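Budget for second kitchen station, please check my list
Started by cwfung, Fri 12 October

cwfung wrote:
Hello all. I must send our equipment plan for next year before the February meeting, and I have never written one for a robot kitchen. We want a second sink station for dish and produce tasks. Pinheiro has quoted the arms already, so my question is about everything else.
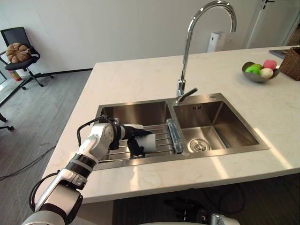 My first draft had only the arm, the gripper and the countertop in it. Then I started to write down the small things and the sum grew fast. The rack over the basin is one line, the bowl of fruit is another, and the cable that runs along the outside of the arm needs a spare. I put these under "consumables". Is it correct?

My list so far:

1. Island with double sink and tall faucet. Cable covers for the floor are in this line too, I don't want people to step over cables all day.
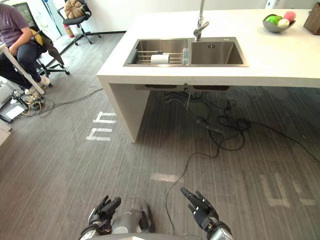

2. Racks, plates, bowls, cups. I calculated $39 per set and 8 sets.

3. Floor mats. The offer from Rudard is some $980 with delivery.

Ching-wen Fung

sumeo_user wrote:
I disagree about consumables. A cable for the arm is a spare part, and our finance people rejected exactly this last year. Make a separate line. Also your item 2 looks too high. Plastic plates live for years.

benchtop_k wrote:
They live for years if a person washes them. We replace ours often, mostly for scratches and not for breaking. Keep the 8 sets.

cwfung wrote:
Thank you both. I moved the cables and I keep the sets for now. Second version is below.
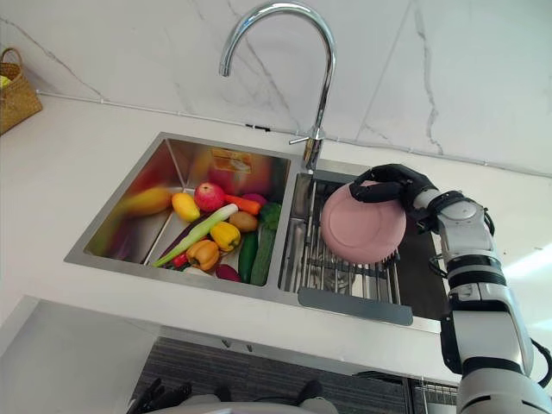

Tableware and props
Pink plates and bowls, artificial fruits and vegetables, one rack for each sink. Props must be the same types at both stations, or we cannot compare results.

Hands
Multi-finger hands, from Folteo. Delivery is 11 weeks – so this order must go first.
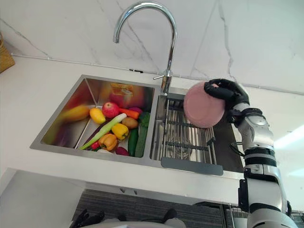 I also asked Folteo for a service contract, but the price is not clear to me. They count each hand as a separate unit, and a spare hand in the cupboard counts too.

sumeo_user wrote:
Then don't buy the spare from them in the same order. Ask for a loan unit during repair. We got this in writing.

benchtop_k wrote:
A loan unit is good only if it comes quickly. I would still buy the spare and skip the contract.

cwfung wrote:
I will ask for both prices and post them when I have the answer.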